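saltolby-arm - README / data card

Notes and recordings from the arm in the shared workshop at Saltolby. Started as my own scratch file, so expect gaps. Last proper edit January 9, 2023.

What's in here
- joint logs, one file per run
- gripper open/close log, same clock as the joints
- stills from the fixed cameras
- my calibration script (ugly, works)

What's not: force readings from the first runs. Logged in the wrong frame, deleted. Will redo in February.

Setup
Arm bolted down next to the bench, printed mat in front of it. Small household stuff goes on the mat - power strip, ribbon box, toy soccer ball. Tool cables are the weak spot. Leave slack at the wrist or the last joint pulls the plug sideways on a big turn.

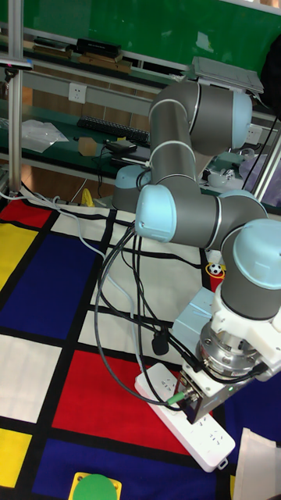
2 min read

Running it
Power on, wait for the controller, then run home.py before anything else. Default speed is 30 percent. Leave it there untill you've watched a full run with your hand on the stop.

Every run folder has a notes.txt. Read it first, some runs are short for boring reasons (I bumped the mat, script timed out). Folders are numbered in order of recording. Run 7 has no gripper log.

Gripper
Parallel, short black fingers. Open before you move down, always. The Wudine config has the finger offset in it, the Thaler one doesn't and will come in 5 mm low. Use Wudine. I only keep the other around for old runs.

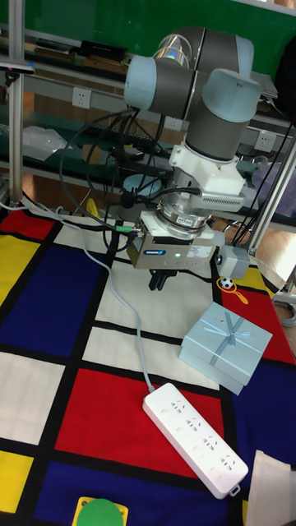
Commenter on the tracker says the offset should live in the tool file and not in the config, so that both setups get it and no one has to remember which is which. Fair. Open issue, patches welcome - test at low speed first.

Known problems
- camera clocks drift, resync every 9 runs
- mat creeps when something gets dragged, so positions on it are only good inside one run
- ribbon on the box confuses the edge finder. Lid corners are ok
- cable across the mat gets picked up as an object edge somtimes

Labels are by hand, me only, no second pass. Don't train anything serious on them.

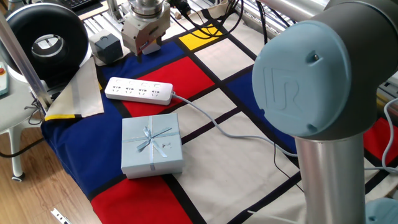 Fig. 3 - Gift box and power strip on the mat, gripper behind.

License
Use it for whatever, credit the Citville workshop list if you post results. Raw video on request, too big for the repo.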